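Project report: Who picks the hero? Avatars on a manga fan board
Media and Communication, second year project
Handed in 2019-02-24

1. What I wanted to find out

People on fan boards mostly don't use their own face. They use a character. I wanted to know which characters, and whether the choice goes along with how they write. My board was Bruvside, which is small enough to read and old enough to have habits. It's mostly for readers of Brudanura, the long-running fantasy manga about the ferry town and the two brothers. Some anime talk as well, but the manga people are the loud ones.

Main question: do members pick the hero, or somebody else? Second question: does anyone change avatar when the story changes?

I had a third question about banner images but dropped it. Too few people use a banner.

2. Short background on the series

For anyone marking this who hasn't read it. The hero is Premunier, younger brother, hot-headed, draws his sword too early in nearly every fight. He's on all the covers. Seok is the older one, who leaves in the second volume and comes back on the other side. He doesn't talk much. There's also the ferry woman, who never gets a name, and a bunch of rivals I won't list.

The style changes a lot. Early volumes have thick lines and round faces, later ones are much thinner, with those long shadows under the eyes. That matters for avatars because a thin-line face looks like nothing at small size. A few members told me they went back to the early art for exactly that. More in section 5.

3. Method

I went through the member list and saved every profile with at least one post in the last year. That gave me 549 profiles. I sorted the avatars by hand into groups:

- Premunier
- Seok
- other character from Brudanura
- character from a different series
- real photo
- own drawing
- default icon or something I couldn't place

Then the posts. I read 2734 of them, all from the general section, and marked each one as friendly, neutral or hostile. Just me doing the marking, so it's one person's opinion. My supervisor said to get a second reader and I meant to, ran out of time.

Last thing was a questionnaire, posted with permission from the moderators. 67 answers. Five questions, the last one open. Question three was badly worded (it asked "why did you choose or change your avatar" which is two questions) and I only noticed when the answers were allready coming in.

4. Results

Avatars first. 223 of the profiles used Seok. I expected Premunier to win easily, he's the hero and he's on the cover, but he came in well behind. The ferry woman did better than I thought too. Real photos almost none.

Default icons were common among new members and rare among anyone who'd been there a while. Not surprising. Several people wrote that you don't get answered if you have the gray icon, so they picked something fast, whatever was on the first page of a search. Then it stuck. One person has had a blurry crowd character for years because everybody knows them by it now.

The hostile posts. Here I thought Seok avatars would be ruder — he's the cold one — and they weren't. No clear difference between the groups. The members with own drawings were friendlier in my marking, but it's a small group and I might just like drawings.

Changes over time were harder. The board doesn't keep old avatars, so I only have what people remember. Most said they changed after the harbor chapter, when Seok lets the boat go. Some switched to black and white for a while. A kind of mourning thing, although he isn't dead.

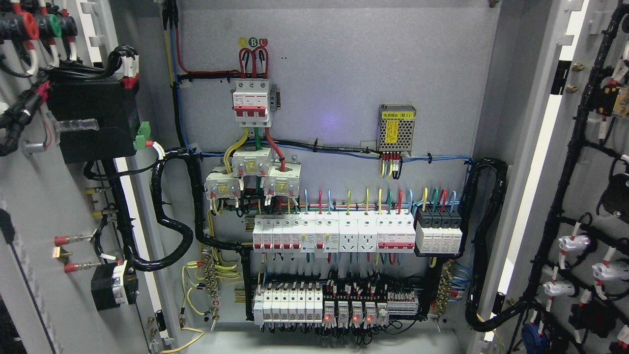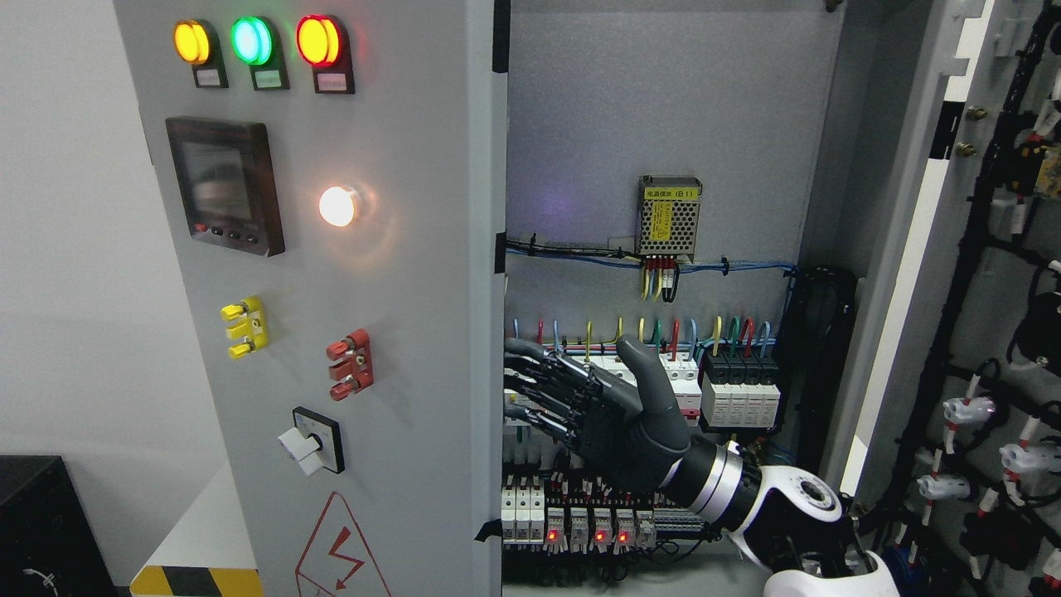
Byung-chul Ban wrote in the open question that I was asking it backward. He didn't pick Seok because he felt like Seok, he picked him and then started writing shorter posts, since long cheerful ones looked silly next to that face. He'd used Premunier before and says his old posts are full of exclamation marks. He also thinks half the board has Seok because the other half had him first, and that if the moderators had used the ferry woman we'd all be ferry women.

I can't test that with what I have. But it's a fair point and I should have asked for the order. Avatar first or writing style first.

5. Discussion

The series keeps Premunier close to the reader the whole time. We know what he's thinking, all of it, every page. Seok we mostly see from behind or from the side. My guess is that a character with less explained is easier to borrow. You can put your own stuff in. Two questionnaire answers said almost this, in better words.

Also the practical side, which I underestimated. Seok has light hair and dark clothes, so he reads well in a small square. Premunier has the scarf, which gets cropped, and without the scarf he could be anyone. Members care about this. There's a whole thread on cropping, with arguments about whether to cut at the chin or the collar. I read all of it. Chin, mostly.

And the early art versus late art thing. People who started with the early volumes keep early-style avatars and can tell each other apart that way. A sort of badge. I didn't code for art style and really should of, it would've been easy to add while sorting.

6. Problems

One board, one language, one reader. The members who answer a questionnaire are the ones who like questionnaires. I was a member before I started, with a Seok avatar, so not neutral. I changed to the default icon while collecting, and got fewer replies, same as everybody said.

My friendly/neutral/hostile split doesn't handle teasing. Old members insult each other all day and it's affection. I marked it neutral in the beginning and friendly later on, then went back and fixed the early ones. Probably missed a few.

7. If I did it again

Second reader. Split question three. Save avatars every week over a longer time so changes show up without anyone having to remember. Ask which volume people started with. Maybe compare with a board for a series where the hero is the quiet one.

Attached: the questionnaire, sorting sheet, list of groups. Member names taken out of the sheet, except where someone said in writing they wanted to be named.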